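4 Preparing fabric before the first wash

This section applies to the Katel washing machine in all domestic versions. Read section 3 (levelling and water connection) first. The machine must be standing level and the transit bolts must be out before any load is placed in the drum.

4.1 Checking a new fabric for colour loss

Unwashed furnishing and dress fabrics may lose dye in the first wash. Test each one before it goes in with other items.

1. Cut a small piece from the edge of the fabric, or choose a hidden part of a seam.
2. Wet it with warm water and a drop of liquid detergent.
3. Press it between two layers of white cotton and leave it for 25 minutes.
4. Look at the white cotton. If it has taken up any colour, wash the fabric alone on programme 2.
5. Repeat the test after the first wash. Keep the fabric separate until the cotton stays clean.

Note: Colour catcher sheets reduce staining but do not replace the test.

CAUTION: Do not carry out the test on silk or on anything marked "dry clean only".

4.2 Finishing cut edges

Raw edges fray in the drum, and the threads collect in the pump filter. Zigzag or overlock all cut edges before washing. If no sewing machine is available, fold the edge over twice and tack it by hand with a long stitch. Pinking shears are acceptable for closely woven cotton only. 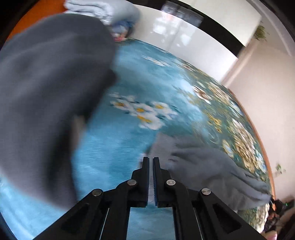

4.3 Choosing a programme for large pieces

Large flat pieces such as bedspreads, curtains and uncut lengths behave differently from clothing. They wrap around themselves and hold water on one side of the drum, which may stop the spin. Printed fabrics need a further check: with a blue floral like the one shown, test a part of the pattern as well as the ground, as the two may not hold their dye equally well. Fold the piece loosely in a zigzag and feed it in from one end.

1. Turn the dial to programme 7 (Large items).
2. Set the temperature to the figure on the care label. If there is no label, select Cold.
3. Set the spin to Low for the first wash.
4. Add detergent to compartment II. Leave the softener compartment empty.
5. Close the door until it clicks and press Start.

If the display shows E3 at the start of the spin, the load is out of balance. Press Pause, wait for the door lock to release, rearrange the load by hand and press Start again. Should the code return, check the feet as described in section 3.

CAUTION: Do not open the drain filter while water is visible in the drum.

4.4 Drying and shrinkage

Measure the piece before washing and again when it is fully dry — a damp reading is of no use. Dry flat or over two parallel lines. Do not cut to a pattern until the second measurement has been written down.

Section revised August 9, 2020. Text: Aušra Urbonaitė. Technical check: Ashwin Annamalai, Plallstead.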